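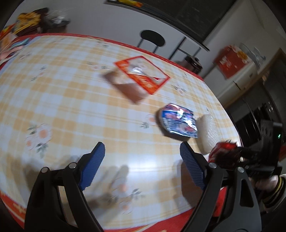 Open day at the Dellisa weaving mill, Trosville

I have wanted to see inside Dellisa for years, ever since my aunt gave me a set of their tea towels that simply refused to wear out, so when the November open day was announced I had my name down within the hour.

The tour starts in the yarn store, a long cool room smelling of cardboard and something a bit like biscuits. From there you go up 2 flights of iron stairs to the warping room, and this was my favourite part of the whole day! A warp for one run of tablecloth fabric can have more than 2,000 threads in it, every one of them coming off its own cone, and they all run together across the room like rain going sideways. Joar Vik, our guide, has worked there long enough to spot a slack one from the doorway. I stood and stared for ages and couldn't find it even when he pointed.

Then the looms. You get ear defenders and you need them. Six were running when we went through, the oldest a green Hattori that they keep for checks and stripes (the newer ones are faster, but Joar says the old one leaves a better edge, and he clearly loves it). You feel the floor going through your shoes. Someone asked how checks are made and he stopped at a half-finished piece to show us the coloured threads going both ways, so that you get solid squares where the colours meet and softer ones where they cross. I must have looked at a thousand checked cloths in my life without once thinking about that.

Flowers and other patterns are printed afterwards, in a separate building across the yard. We only saw that through a window as they were cleaning the screens, which was a pity.

Lunch was soup and rye bread in the canteen. The seconds shop opens at 1 pm and there is a queue, so eat quickly. I came away with 7 napkins (none quite matching) and a round cloth with a tiny fault in the hem that I still can't find.

Getting there: the bus from Irkisport stops outside the gate. Parking is tight. Wear flat shoes, the stairs are open grating all the way up.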